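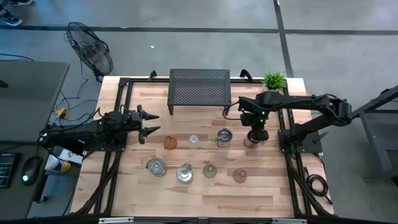
Why does ground beef for a burger need fat in it?
Fat keeps the patty tender as the proteins tighten up in the heat. Beef with 20 percent fat is the standard for this course. Very lean beef cooks up dry and crumbly, and adding bread or egg to fix it turns the patty into meatloaf.

Skimside Kitchen Classes
Handout for Unit 2: Patties, Buns and Griddle Work
Revised 9 June 2022

Read this before you come to the griddle session. The onion relish from Unit 1 will be used again, so look over those notes if you missed it.

Choosing the meat

Chuck is the usual cut. It has enough fat by itself and a good beef flavor. Short rib can be mixed in for a richer patty, but it costs more and you won't taste much difference under cheese and pickles. Sirloin is lean and should only be used in a blend.

Keep the meat in the refrigerator until the griddle is heating. Warm fat smears when you handle it, and the patty comes out dense.

Salt

Salt the outside of the patty right before it goes on the heat. Salt mixed into ground beef dissolves some of the protein and makes the meat bind together like sausage. To see this for yourself, make one patty each way and leave both in the refrigerator for 15 minutes before cooking. The mixed one will be springy when you bite it.

Shaping

Thick patties: form loosely, a little wider than the bun, and press a shallow dent in the middle with your thumb. The dent keeps the patty from puffing into a ball.

Thin patties: roll the meat into a loose ball and do not flatten it. Flattening happens on the griddle, in the first half minute. Press once, hard, with a stiff spatula, then leave it alone. Pressing later pushes out juice that has already melted free.
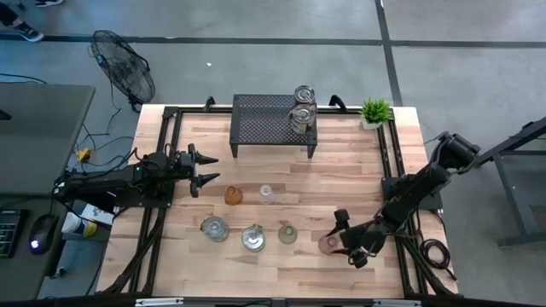
Unit 2, tabletop with glassware.

Cooking

Get the griddle hot before adding meat. A thin patty needs very little oil. Turn it when the edges are brown and lacy, and scrape under it firmly so the crust comes along. Cheese goes on right after the turn.

Ground beef is cooked to 160 degrees Fahrenheit in the center. Put the thermometer in from the side, since the tip will go straight through a thin patty from the top. Color is not a reliable guide. Some beef turns brown well before it is done, and some stays pink after.

Buns

We compare two kinds. The Bandska roll is soft and slightly sweet, made with milk and butter. The Riltuvov roll is plainer and has a chewier crust. Use the Bandska for thin patties and the Riltuvov for thick ones, which tend to soak through a soft bun. Toast the cut sides in butter either way.

Sauce

The Szulc sauce is mayonnaise, mustard, chopped dill pickle, a spoonful of pickle brine and paprika. Make it the day before. It goes on the bottom bun, under the lettuce.

To do before the next session

Cook one thick and one thin patty from the same package of beef. Write down the center temperature of each when you took it off, and how the crust came out.
Read pages 79 and following in the course binder, on griddle care.
The August session covers fries. Bring a peeler.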